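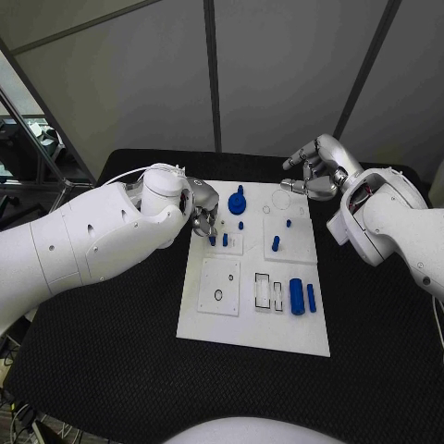
*Cinco clavijas azules y el tablero blanco.*

17/3/19

Ayer vi por fin *Enon*, el documental sobre un grupo de rock de Talavera que grabó un disco, vendió 400 copias y se separó. Dura más de lo que debería. La primera media hora son entrevistas en un bar y cuesta saber quién tocaba qué.

Mejora cuando llega la gira. Hicieron 4.000 kilómetros en una furgoneta prestada para tocar casi siempre ante menos de 200 personas, y lo grabaron casi todo en vídeo. El concierto de la sala Ziltham suena fatal y es lo mejor de la película. El batería se va a mitad de una canción, los demás la terminan sin él y el montaje deja el plano entero, sin música añadida ni voz en off.

El director no toma partido en la pelea por las canciones. A mí me faltó que preguntara más por el dinero, sobre todo al sello, Flalodska, que sale 2 minutos y no aclara nada.

El disco lo reeditan en abril. Lo escuché después y la cara B me gusta más que la A, aunque la última canción sobra. La película la pasan otra vez este mes en versión original, con subtítulos para las partes donde no se entiende al cantante.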